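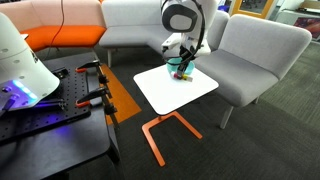

*Photo: Gondby side table, orange base. Source: Van Rooij.*

### 4. Placing the table

1. Stand the table on a level floor with the U-shaped foot flat. Leave 40 cm clear if it stands between seating and a workbench.
2. Push down lightly on each corner of the top. If it rocks, tighten the 2 screws under the top, then check again.
3. Set bowls down gently. The top holds up to 8 kg, spread evenly.

**Note:** The orange base is metal. Wipe it with a damp cloth and dry it right away. Don't use bleach on either colour.

**Caution:** Do not sit or lean on the top. Don't lift the table with a bowl on it.

Replacement screws are sold in bags of 100 through Brurneck.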